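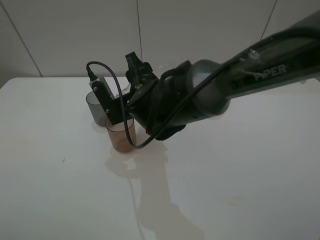
Ajith Shenoy reckons I should have bought the corded one and saved myself the bother of charging batteries, and he may have a point if you only ever work next to a socket. I don't! Half my jobs are down the far end of the garden, so cordless it was.

The Ralta is a random orbit sander, sold as a bare unit or in a kit with two batteries and a charger. I got the kit from Follby in January and have since done a pine bench, two doors and most of a gate with it.

First thing you notice is how small it is in the hand. My old Sernon was a lump — fine on a flat tabletop, murder on anything upright — and after 30 minutes on a door my wrist had gone numb. With this one I did both sides and stopped only for tea (and to swap the battery, which gave me 47 minutes on the middle speed).

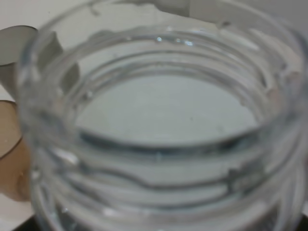
*2 min read*

Dust collection is decent with the hose on and pretty hopeless with the little bag, which fell off twice. The hose adaptor is a snug fit on my vac. The discs are the ordinary hook and loop sort, so any make will do, and the speed dial has proper clicks you can feel through gloves.

Grumbles? The charger fan whines, the case won't shut with a disc left on the pad, and the front grip gets slippery once your hands are sweaty. I'd also have liked a slower bottom speed for going over varnish between coats.
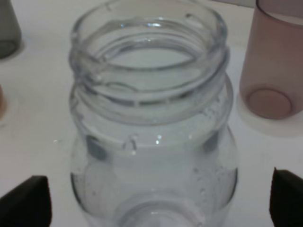 *Jar with a screw-thread neck.*

I'd buy it again, bag and all. Get the kit if you haven't already got Ralta batteries, and order some 120 grit while you're at it, as there's only one sheet in the box.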